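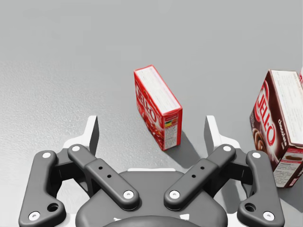

4.2 Observation handling and grasp alignment

The policy reads two rendered camera streams at 20 Hz, each passed through its own encoder before fusion. The first stream looks along the gripper (Figure 2, top) and carries most of the information used in the last part of the approach. Both fingertips stay in view, so the gap between them serves as a fixed reference in image space. In the state shown, the red Jell-O box stands ahead of the gap and the chocolate pudding box is at the right border, partly behind the outer linkage.

We treat the two boxes differently. The target is tracked by a mask head trained on Fiter renders, and its lateral offset from the midpoint of the fingertips is passed to the controller. Every other object is reduced to an occupancy map with no class label. An early version kept class labels for all objects, but the shared brand logo caused the mask to jump between boxes when one was partly hidden. Dropping the labels from the occupancy branch and adding a temporal term to the mask loss removed most of these jumps.

Yaw is estimated separately from the edges of the top face. For a box standing on a narrow end, as the red one does, the long front face is a poor cue once the gripper is close – its printed image dominates the features and the estimate drifts. The planner accepts a new yaw value only if it agrees with the previous one within a fixed tolerance. Otherwise it holds the last value and slows the approach.

The second stream (Figure 2, bottom) is rendered by the Erari viewer and is encoded at lower resolution. Its content varies much more than that of the first. With neither an arm nor an object in view, the encoder receives only the plain backdrop, the gridded ground plane and the gray band along the bottom. A learned gate scales the second feature vector before fusion, and we supervise it with a visibility flag exported from the simulator. Without that flag, the gate settled near a constant value and the grid lines leaked into the pose estimate.

Figure 2. Input from the two streams. Top: view along the gripper toward the boxes. Bottom: second view, with the ground grid and no arm or object visible.

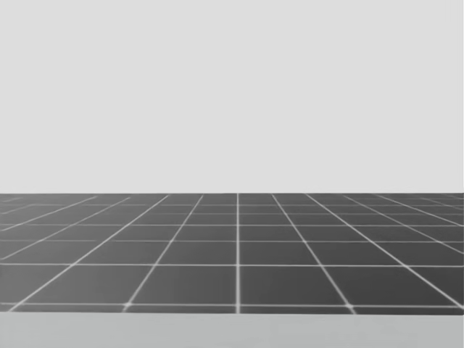

4.3 Gate supervision

The visibility flag is computed from the segmentation buffer and is set when any arm or object pixel is present. It is used in training only. At run time the gate depends on image features alone, and its output is logged with each control step.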